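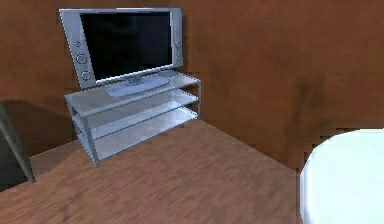 Why does my saved game disappear when I move to a new console?

The save is stored on the old console's internal memory, and moving the disc or signing in elsewhere doesn't bring it along. You have to copy it yourself. The steps below are for Prarix on the Povis handheld and the Povis home console, but most Wilora games on the same system work the same way.

Before you start

You will need both consoles, their power leads and a memory card with at least 700 MB free. Prarix saves are small, but the copy tool refuses to run if the card has less space than that. Cards formatted on a PC sometimes show up as blank, so format yours on the old console first. Formatting wipes everything on the card.

Update the game on both machines. If the old console has a newer version than the new one, the save will copy across but won't load, and you'll get error 21.

Copying the save from the old console

Close the game completely. Leaving it suspended in the background locks the save file.

Go to Settings, then Storage, then Game Data. Find Prarix in the list and open it. You should see one entry for each save slot you have used, plus one called System. Tick all of them. System holds your button layout, your unlocked costumes and the arena records, and people often leave it behind.

Choose Copy to Card and wait for the message saying the copy is complete. With all 11 slots full it can take a few minutes. Don't take the card out while the light is flashing.

Loading it on the new console

Start Prarix once on the new console before you copy anything. Get as far as the title menu, then quit. This creates the folder the save goes into.

Put the card in, go back to Game Data and choose Copy from Card. If you are asked whether to overwrite System, say yes. If you are asked whether to overwrite a numbered slot, check the play time shown next to it and keep the longer one.

Start the game and pick Continue. The first load is slow. Your character should be standing at the last save point you used.

If it doesn't work

Error 21: the versions don't match. Update both consoles, delete the copy on the card and make a new one.

Slots appear but are greyed out: the save belongs to a different profile. Sign in with the profile that made it. There is no way to move a save between profiles in the current version.

Costumes missing: System was not copied. Go back and copy that entry on its own. Your slots won't be affected.

Ahonen bonus stage missing: this one isn't in the save at all. Download it again from the shop, where it will be listed as already bought.

Keep the old save until you have played for an hour or so on the new console and saved at least once. After that it is safe to delete it.

Guide by Irja Huttunen. Updated in May for version 2.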